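Shop > Handheld collection > Grippers > Ternham Two-Finger

Ternham Two-Finger handheld gripper, with the Cultgate fingers

OK so this is the one I get the most mail about, and I'm going to tell you what we found with it before I tell you what's in the box, because I think the finding is the fun part!

The short version: when we collect demos by hand, the passes where the gripper holds nothing matter a lot more than I expected. I used to throw them out. You know the ones, you're drifting over the table, fingers open, looking for your next grasp, and it feels like dead time. Alina Sandu talked me into keeping them in January and I grumbled the whole way (sorry, Alina).

We trained the same policy twice. One version got 148 demos trimmed tight around each grasp. The other got the same 148 with the open-finger approach left in, all the way from the moment the tool comes over the table. Then we ran each one 35 times on the same tabletop pick. The trimmed version kept closing early, well short of the object, and the untrimmed one mostly waited until it was over the thing. Small test, one table, one task, so please don't quote it at me like it's gospel. I've since rerun it with a second operator (hi, Trương lab!) and it leaned the same way, just by less.

What that means for the tool is that I care a lot about what the camera sees between the fingers when they're open. These are flat black plates, matte, with a notch along the upper edge, and they sit low and to the sides so the gap stays clear. The older Bolia fingers were thicker and ate up the middle of the view. I still sell those if you like them, they're tougher, but for approach footage I'd get these.

A few things people ask:

You get 2 fingers on the tool plus a spare pair, so 4 altogether. The camera is not included. Setup is one hex key and some patience with the mount, which is stiff the first time (mine squeaked). If your fingers aren't sitting level with each other, loosen both and start over, don't try to fix one side.

Trim settings and the split lists for both training runs come on the card. If you rerun it on a different table, write to me, I really want to see the numbers, even the ugly ones. Especially with a plain, bright tabletop, where I suspect the approach passes help most and can't prove it yet.

Contact | © Ternham | Back to top
12 comments · 35 shares 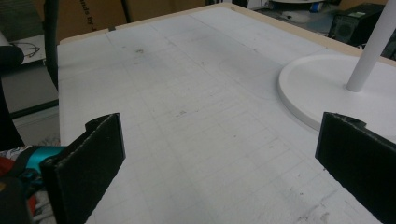 Fingers open over the gridded tabletop, nothing in the grip.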